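Sofia Neves
Posts, oldest first

OK, the equipment plan for next year is signed off and I am so happy I could run laps around the parking lot. Going to write up how we got there because a few of you asked, and because I learned a lot by getting it wrong the first time.

Background for new people: we're a small team in Josatthorpe working on arms that plate food. Breakfast stuff, mostly. One arm now, and the plan gets us a second one plus all the boring things that make an arm useful.

And the boring things are where the money goes! My first draft had the arm on line one and then a sad little row called "other." Margus Urbonaitė sent it back with the word "other" circled and nothing else. Fair.

So I broke "other" apart. Gripper. Spare fingers. Mounts. Cables. Hoses. Table. Lights. Props. Shipping. It came to 24 lines, and I had a price for exactly 9 of them.

Getting quotes for the rest took most of September. Shoutout to Indrek Kazlauskienė at Stostier, who answered every dumb question I had about lead times and then answered a couple I hadn't thought to ask (do you want the connectors on the same order? yes, yes I do).

Lead times deserve their own line in the budget sheet. I added a column for "can't work without it" next to "weeks to replace," and sorted by both. The list looks totally different that way. A small bracket can hold up your whole month.

Cables! I had one line for cables. Now I have four: power, signal, the air hose, and things that hold the other three out of the food. I love that last line. It's cheap and I want all of it.
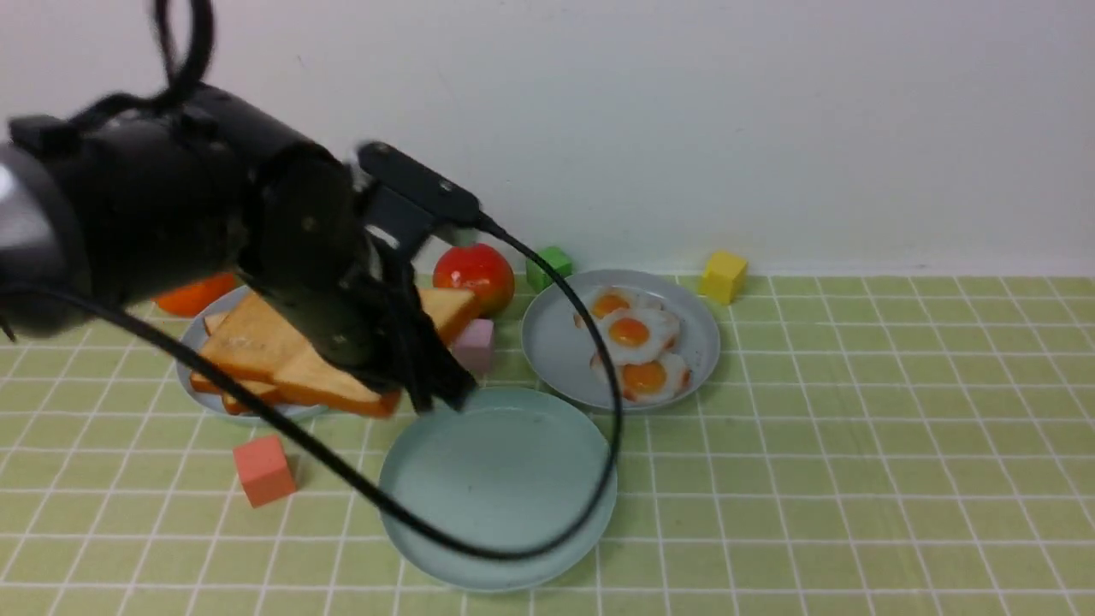
Breakfast table, black arm coming in over the toast. Follow the thin cable across the egg plate and you'll see why cable management got its own budget line.

Same goes for plates and props. I'd been treating them as petty cash, and they really aren't. We want duplicates of every plate so a chip or a crack doesn't change the setup, and the colored blocks should come from one batch so the reds match. I put in 1,000 for the year under "table" and Margus didn't blink.

Biggest argument was the gripper. Algirdas Kivi wanted to keep the one we have and buy a second just like it. I wanted to try the softer fingers from Eglītis, because fried eggs and toast are such different things to pick up and I really want to see how they do with both.

We ended up with both, sort of - a matching gripper for the second arm, plus a trial set of the soft fingers. The trial set has a return window, which made that conversation much shorter.

Things I'd put in from day one if I did this again: spare fasteners (a box of 100, not a baggie), a second power supply, a real tool drawer that lives at the table, and time. Put setup time in the plan like it's a purchase. Saulius Luik talked me into two full weeks for installing the new arm and I'm already glad he did.

What I left out: a fancier table. I priced one from Jimance and it's gorgeous, heavy as a piano, adjustable everything. Our current table and a grid tablecloth will do fine for another year. The squares are handy for putting a plate back where it was, too.

Someone asked whether to lease. We looked at it for the arm only. For us buying made more sense given how many hours we expect to use it, but if you're only planning one short project I'd get the lease quote and put the two side by side.

Orders go out 29/11/2019. Grippers and cables first, then the arm, then props. If you have a favorite cable clip, please send it to me, I will read every single reply!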